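Forum Maison & Table > Linge de table > Nappes à texte et à motifs : vous assumez ?

Sujet lancé par mirabelle_142
15 août

Bonjour à tous et à toutes !

Je me lance parce que je n'ai personne à qui en parler chez moi (mon mari hausse les épaules dès que je prononce le mot « nappe »). J'ai craqué pour une nappe à grands panneaux, et depuis qu'elle est sur la table de la cuisine je souris chaque fois que je passe devant ! Trois ambiances sur le même tissu : du jaune moutarde, un grand milieu beige avec des zigzags blancs, et du vert menthe à losanges. Et une phrase en anglais, en capitales, qui souhaite de beaux rêves tous les jours. Sur une table de cuisine, oui oui.

Mes placards sont vert olive et j'avais très peur que le menthe jure. Eh bien je trouve que ça marche, les deux verts se répondent sans se copier. Par contre j'hésite sur deux choses : le sens de la nappe, et les plis. Elle était pliée serré dans son sachet et ça se voit encore.
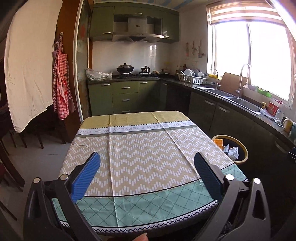

La nappe en place, côté menthe devant, cuisine olive au fond

Alors, vous la laisseriez dans ce sens-là ? Et les plis, fer, vapeur, patience ?

– – –

tontonvaisselle
Messages : 991

Oh mais elle est superbe ! Le moutarde côté placards, c'est très bien vu, ça réchauffe tout le fond. Je suis jaloux de la crédence blanche aussi, chez moi tout est marron.

Pour les plis : une nuit étendue sur une porte avec une serviette humide par-dessus, et le lendemain c'est plat. Enfin, si c'est du coton. C'est du coton ?

– – –

lise_du_18

Je vais faire ma rabat-joie, mais le texte est à l'envers ! Vu d'ici, en tout cas. Moi je ne pourrais pas, je passerais mes repas à pencher la tête. Tourne-la d'un demi-tour et tu lis ta phrase en entrant dans la cuisine.

– – –

mirabelle_142

@tontonvaisselle l'étiquette dit coton et polyester, sans les proportions. Marque Rurix, je ne connaissais pas du tout.

@lise_du_18 je sais bien, mais si je la tourne, c'est le moutarde qui arrive devant et le menthe part au fond, contre l'olive. J'ai essayé une soirée et j'ai trouvé que ça s'éteignait un peu. Et puis celui qui s'assoit dos à la cuisinière la lit à l'endroit, la phrase ! C'est la place de ma fille, elle est ravie.

– – –

Bergamote75

Je suis dans le camp de mirabelle. Une nappe, ça se lit depuis les chaises, pas depuis la porte. Et le grand panneau à zigzags au milieu est tellement calme que tu peux poser n'importe quel plat dessus. Je verrais bien des assiettes blanches toutes simples, comme celles de ton égouttoir.

Petite question hors sujet, tes deux grands robinets au-dessus de l'évier double, tu t'en sers vraiment ? On refait la cuisine en juillet prochain et j'en rêve !

– – –

lise_du_18

Bergamote75, je ne suis pas d'accord, une phrase imprimée c'est fait pour être lue par tout le monde, sinon autant prendre un motif. Et « wish you everyday a nice dream », l'anglais est quand même un peu bancal, non ? Ça me gênerait plus que les plis.

– – –

tontonvaisselle

L'anglais bancal fait partie du charme !! J'ai un torchon Wenley dont la phrase ne veut strictement rien dire et c'est mon préféré depuis des années.

Coton-polyester : attention au fer trop chaud alors. Fer doux, sur l'envers, avec une pattemouille. Surtout sur la partie écrite, l'impression peut coller.

– – –

mirabelle_142

Merci pour la pattemouille, je n'y aurais pas pensé, j'allais y aller franchement !

@Bergamote75 pour les robinets, oui, tous les jours. L'un pour rincer les légumes, l'autre pour la vaisselle, et quand on est deux à l'évier on ne se marche plus dessus. Ils montent haut, donc mon faitout passe dessous sans que je le penche. Prévois juste un évier assez profond, sinon ça éclabousse.

@lise_du_18 tu me fais douter, je te préviens :)

– – –

olive_et_cie

Je débarque, je cherchais justement des avis sur le vert olive en cuisine. Est-ce que les façades marquent ? On me propose un vert presque pareil chez Majumder, avec des poignées argentées aussi, mais le vendeur m'a parlé de traces de doigts.

Et pour la nappe, je vote pour la laisser comme ça. Le liseré noir avec le petit zigzag blanc au bord du menthe est ce que je préfère, ce serait dommage de l'envoyer contre le mur.

– – –

mirabelle_142

@olive_et_cie un peu autour des poignées, surtout celles des tiroirs. Un coup de microfibre et c'est parti. Aucun regret sur la couleur, je resignerais demain !

Pour les plis, je fais le fer doux ce week-end et je reviens vous dire.

– – –

lise_du_18

Bon, bon, je suis en minorité. Mais essaie une fois avec la table mise, dans l'autre sens, avec des serviettes menthe pour rappeler la couleur. Une seule fois !

– – –

mirabelle_142

Les serviettes menthe, ça je prends tout de suite. Quelqu'un sait où en trouver à l'unité ?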